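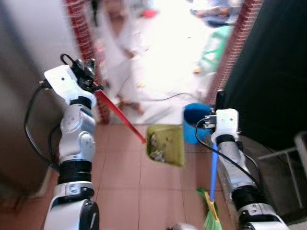

*By Veikko Valtonen, Fenddale*

A voluntary code for cleaning robots in shared buildings goes out for comment this month, and its authors say it will give tenants a clear idea of what they are agreeing to when a machine with arms starts sweeping the hallway. A reading of the draft suggests it will give them a good deal of paper first.

The Basumeck Code of Practice runs to 411 clauses. It covers two-armed machines that use ordinary household tools, such as a broom held in one gripper and a long-handled dustpan in the other, in places where people come and go. Operators who sign up must post a notice at each entrance, keep a log of every job and name a person who can stop the machine at any time.

The part likely to draw the most comment is the one on distance. The draft says a robot with a tool in its grip should slow down when anyone is within 200 centimeters and hold both arms still when anyone is within 45. It doesn't say how the distance is to be measured. A broom handle can reach well past the gripper that holds it, and the draft takes its measurement "from the machine." Whether the broom is part of the machine is left to the operator.

"We had to start somewhere," said Vsevolod Onyshchenko, who led the drafting group. "If we had waited for perfect wording, these things would be sweeping every lobby in the county with no rules at all."

Maybe so. But the code has no penalties, no inspections and no public list of who has signed. An operator that breaks it is asked to write a letter explaining why. The letter goes to the drafting group, which isn't required to publish it or answer it.

Doorways get a section of their own, and it is the most useful thing in the draft. Robots are told not to leave buckets, cords or tools in a walkway, and to treat an open door as if someone were about to come through it. Anyone who has tripped over a mop bucket left by a human cleaner will wonder why that rule needed a robot.

There is little on what happens to the camera footage. Many of these machines carry a camera at head height, and a camera pointed at a dustpan will also take in whoever is standing past it. The draft asks operators to delete footage "when no longer needed." Onyshchenko said a firm limit of 30 days was discussed and dropped after operators objected. He would not say which ones.

He did say that the group plans to test the distance rules at Kisus, a apartment complex on the east side of Fenddale, before the final version is approved. Residents there have not yet been told what the test involves – a notice is being prepared, he said.

Comments on the draft are open until the end of April. They must be sent by mail, with the clause number written at the top of each page.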